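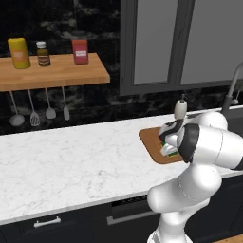 Radosław Kubiak 读完上一讲的材料后来信说,他家里三代人用同一套办法收拾厨房,从来没有谁因此生过病,所以他看不出“厨房卫生的证据”有什么可讲的。这封信我征得他同意后放在讲义开头,因为它犯的错误和厂商广告犯的错误很像,只是方向相反。一家人没生病,说明不了办法有效,也说明不了办法无效。胃肠不适多半没人去查原因,过两天就忘了,三代人的记忆里当然干干净净。

首页 课程安排 讲义 阅读材料 作业 答疑

第六讲 厨房卫生:我们究竟知道多少

最后更新:8月21日

一、先问测的是什么

关于厨房的报道里,最常见的句式是“某物比马桶圈还脏”。请大家遇到这种句子时停一下。“脏”在这里几乎总是指菌落总数,也就是从物体表面取样,放到培养基上,过一段时间数长出了多少个点。这个数有三个麻烦。

第一,它不区分种类。泥土、酸奶、人的皮肤上都有大量细菌,绝大部分与食物中毒无关。数值高的表面未必危险,数值低的表面上如果恰好有沙门氏菌,反倒值得担心。

第二,培养基只长它能长的东西。换一种培养基,换一个温度,排名就可能变。很多报道连用的是哪种培养基都不写。

第三,马桶圈是个糟糕的参照物。它表面光滑、干燥,又常被擦洗,细菌数本来就偏低。拿它作比较,几乎什么东西都能赢。选它作参照的人大概清楚这一点。

二、一份典型的调查

课堂上发的是 Treltulell 的家庭厨房调查摘要,全文要不到,我写过两次信,没有回音。摘要说,调查覆盖269户家庭,结论是“多数家庭的清洁习惯存在隐患”。

问题出在下一页的小字里。269是填问卷的户数,真正取样化验的只有19户,而且是这19户自己报名的。愿意让陌生人来家里取样的人,和不愿意的人,习惯恐怕不一样,至于往哪个方向偏,谁也说不准:可能是特别讲究的人想得个好成绩,也可能是特别焦虑的人想弄清楚家里有没有问题。摘要把两组数字写在同一句话里,读者很容易以为化验结果代表了全部269户。

再看问卷本身。有一题是“您是否每次处理生肉后都彻底清洁双手”。回答“是”的比例很高。我对这个比例没有什么信心。“彻底”没有定义,而且谁愿意在问卷上承认自己不洗手?凡是同时做过问卷和现场观察的研究,都该先去看两者差多少,再决定问卷部分还值不值得读。

三、洗碗海绵之争

海绵是这类报道的常客。多孔,常湿,沾着食物残渣,细菌数高并不奇怪。争论集中在两点:要不要定期消毒,以及多久换一块。 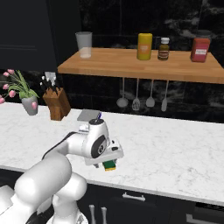 Grażyna Sowa 在讨论课上提出,既然海绵里细菌那么多,哪怕不知道有没有致病菌,每周换一块总不吃亏,何必纠缠证据。她的意见得到不少同学附和,我在这里认真回应一下。

“总不吃亏”是一种成本判断,不能代替证据。一周一换要花钱,产生垃圾,更要紧的是会让人觉得这件事已经处理好了。如果同一个人接着用刚碰过生鸡肉的手去拿盐罐,新海绵帮不了他。我并不反对换海绵,气味重了、散架了,自然该换。我反对的是把“一周”当成测出来的数字。我查过几种流行说法的出处,有的引自媒体稿,媒体稿引自厂商,厂商引自“专家建议”,到这里线索就断了。

消毒也是同样的情况。有些实验报告说,湿海绵经微波加热后活菌大幅减少;也有人在日常使用过的海绵里观察到,定期消毒的与不消毒的差别不大。两类结果未必矛盾。前者测的是处理后马上取样,后者测的是用了一阵子以后。请大家在作业里写清楚自己引用的是哪一种。顺便提醒,干海绵放进微波炉有起火的危险,不要为了这门课去试。

厂商材料可以拿来练手。Gokex 的抗菌海绵包装上写着“抑菌效果持续20天”。需要追问的有:在什么条件下持续?每天用几次?沾了油以后呢?抑制的是哪几种菌?包装上没有答案。我打电话去问,对方寄来一张检测单,测的是没有使用过的样品。一块放在实验室里没人碰的海绵,二十天后仍然干净,我愿意相信。

四、木砧板与塑料砧板

老一辈说木头藏污纳垢,后来流行的说法又变成木头“天然抗菌”。两种说法都喜欢引用实验,读实验时要留意回收率这个概念。

把细菌涂在木板上,过一会儿取样,取回来的往往比塑料板少。这可以解释为细菌死了,也可以解释为细菌随水分进了木纹,擦拭取不到。只看表面取样,两种解释分不开。有人把板面刨开再测,结果随木种、含水量和接种量而变,很难归纳成一句能印在包装上的话。

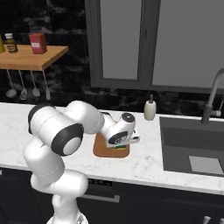 图3 厨房台面上的木面砧板

使用痕迹同样常被忽略。全新的塑料板好洗,刀痕深了以后就没那么好洗;木板如果长期泡水,会开裂变形。许多实验只用新板。家里有几块新板?

Bogumił Kalinowski 在作业里写,既然实验结论不一致,选什么都一样。这个推论我给扣了分。结论不一致,也许是因为差别确实很小,也许是因为实验条件差得太远,根本没有在回答同一个问题。要主张“都一样”,需要的是一项设计足够好、又确实没有发现差别的研究,他没有引用。

五、哪些建议比较站得住

学期初有同学抱怨,这门课什么都不信。所以列几条我认为证据相对扎实的,程度也标在后面。

生肉与即食食物分开处理,包括刀和砧板。机制清楚,也有疫情调查的支持。较强。

肉类加热到足够的中心温度。最好用温度计,看颜色容易误判。强。

处理生肉后用肥皂洗手。方向可靠,具体要洗多少秒才够,各研究不一致。较强。

不要在水龙头下冲洗生鸡肉。水花能带出多远,取决于水流和水槽,但冲洗本身没有看得见的好处。中等。

抹布和海绵用后拧干、晾开。道理说得通,直接证据少。中等偏弱。

台面日常使用抗菌喷雾。与普通洗涤剂相比,我没有找到让我信服的家庭研究。弱。

强弱是我个人的判断,欢迎拿文献来改。去年 Radomir Gashi 就把“洗手”一条从“中等”改到了现在的位置,他带来的那篇现场观察研究放在阅读材料第二组。

六、作业

找一篇写厨房卫生的报道,普通媒体即可,不要选太容易的靶子。写明它测了什么,没有测什么;取样的是谁家的厨房;参照物是什么;数字最早出自哪里。追到断线的地方也要写出来。引用厂商材料的,请附检测单,Ceven 和 Sadowski 的网站都可以下载,Gokex 的要自己去要。

篇幅不限,但超过6页的部分我不看。十一月第一次课前交纸质稿,迟交的请先找 Eugeniusz Ostrowski 登记。

下一讲谈保质期标签,请先读阅读材料第三组,尤其是“此日期前最佳”与“此日期前食用”的区别。

上一讲 下一讲 返回目录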